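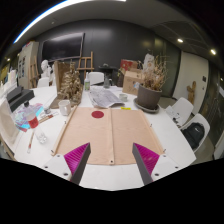 The first thing I learnt about brown paper is that it has a right side. Hold a sheet of proper kraft up to a window, tilt it, and one face throws back a soft shine while the other stays dull. Jarrah Gilchrist, who has been making things out of it for 19 years, can tell with her thumb in the dark. I needed the window, a lamp and two goes.

I had come to Hitmont to write about parcels and ended up staying three days, mostly because brown paper is far more fun than I had been led to believe. It's the stuff of school book covers and fish suppers, of dress patterns and butchers' counters, and we tear it off and throw it away without a glance. Spend a morning with somebody who loves it and you start picking wrapping out of other people's recycling. I've done it twice since I got home.

The word kraft is simply the German for strength (it means the same in Swedish), and the paper earns it. In the late nineteenth century a chemist in Danzig worked out a way of cooking wood chips with sulphur compounds so that the fibres came through long and whole. Older methods chewed them up. Long fibres tangle, and tangled fibres don't tear easily, so here at last was a cheap paper you could put a brick in. The colour is what the wood gives you when you don't bleach it. There's a fair bit of variety in that, once you look: some sheets are nearly ginger, some have the grey-brown of wet sand, and softwood kraft often has tiny dark flecks in it that Gilchrist calls "the bits of tree that wouldn't go quietly".

Her workshop is up an outside stair behind the old seed merchant's, and it smells wonderful, like cardboard and warm dust and a little like toast. Rolls stand on end along one wall. The heaviest comes up to my shoulder, and she shifts it by walking it from foot to foot, the way you'd move a wardrobe with a friend.

She makes window blinds, map cases, book jackets, long-lasting shopping bags and, her great love, wall hangings that fold away to the size of a tea tray. Everything starts with finding the grain. Paper comes off the machine with most of its fibres pointing one way, and it would rather fold along them than across. Tear a strip each way and you can see it at once: one rip runs nearly straight, the other wanders off like a dog on a beach.

"People fight it," she told me, pressing a crease with a bone folder worn thin at one end. "They fold across the grain and then they're cross with the paper. I was cross with it for years!"

She taught herself, more or less, with help from a battered handbook by a bookbinder called Jasińska, which she found on a market stall and has since rebound in (of course) brown paper. The handbook's chapter on damp is the one she knows by heart. Paper drinks. On a wet morning a wide sheet can grow by a few millimetres across the grain, and if you've glued it down on all four sides while it was dry, it has nowhere to go and will cockle. The cure is patience. Let the sheet sit in the room overnight before you cut it, and fix it on two sides only if you possibly can.

I was allowed to make a bag. It took me most of an afternoon, and Gilchrist was kind enough to leave the room during the handles. The trick with the base is to fold everything before you glue anything, then open it all out flat and fold it again, so the paper already knows the way. Mine leans. It has carried potatoes, though, and a library book, and on one reckless occasion two bottles of cider.

The glue, incidentally, is wheat paste, cooked in a saucepan each morning and kept under a wet cloth. She has tried everything else. Contact glue yellows, white glue makes a hard line that cracks when you crease near it, and double-sided tape lets go in hot weather, always in the middle of the night, with a noise she says is exactly like a burglar.

There's a lovely softening that happens if you treat kraft roughly. Crumple a sheet, open it, crumple it again, and go on for as long as your hands hold out. After a couple of dozen rounds it stops crackling and begins to drape. Rub in a bit of beeswax and you have something halfway to leather. Gilchrist keeps a tobacco pouch made this way that's 31 years old, a present from her aunt in Sumen, and it has gone the deep glossy brown of a conker. I held on to it for rather too long.

Nearly all her paper comes from Naren, a small mill two valleys over that still runs a narrow machine on short orders. We drove across in her van on the last day, in pouring rain. It's a loud place and a hot one, and the sheer speed of it is thrilling: grey soup at one end, a dry brown ribbon whipping on to the reel at the other, with 17 steaming cylinders in between. The foreman tore me a piece from the edge of the reel, still warm. It had that shine on one side. I found it straight away, with my thumb.

If you'd like to have a go yourself, buy a roll of at least 90 grams per square metre, as the thin stuff sold for posting parcels splits at the folds. Start with a book jacket. Cut it a hand's width wider than the open book at each end, find the grain, and run it parallel to the spine. Shiny side out if the book travels in a bag, dull side out if you want to write the title on it in pencil. Gilchrist does hers dull side out, always, and rubs the title out when she's finished reading so the jacket can go on the next one.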